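5 May 2022

Woke up at 4 with the neighbor's dog going and couldn't get back to sleep, so I made tea and finally worked on the quilt. The Jistdale blue is lovely but it frays if you so much as look at it! I got the border pinned, found I was one strip short, and said some words I won't write down.

Antonina Semeniuk called at lunch. She's decided to walk the whole Zarnadico trail this month (133 miles, with her knee!) and wants me along for the last stretch. I said maybe - which she took as yes, of course.

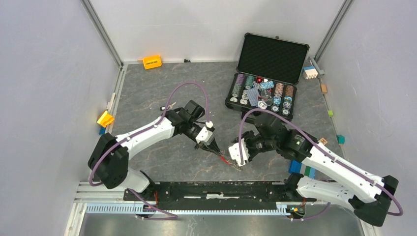 Evening, later

Soup for dinner, the lentil one, too much cumin again. Then I did the bills, and the car is going to be $595. I'd been braced for roughly 2000, so I celebrated with the good chocolate and put on the Symonenko record Mom gave me (side two is still the better side, I'll argue with anyone).

I need to dig out my hiking boots before I promise Antonina anything. Last time they gave me blisters on both heels and I limped around for a week. Maybe thicker socks? Wenetti has them on sale, and I have to go in for thread anyway.

Rain on the window now, and I left the towels out - too tired to care. Bed.

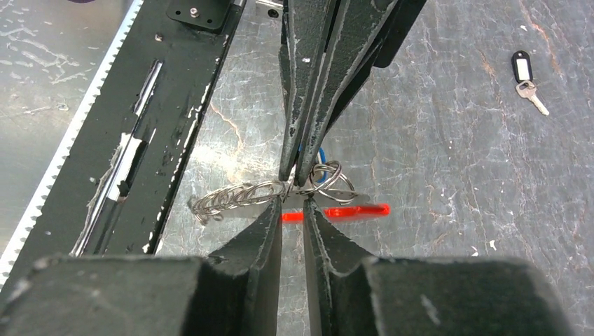 Black gripper fingers around a little tangle of metal.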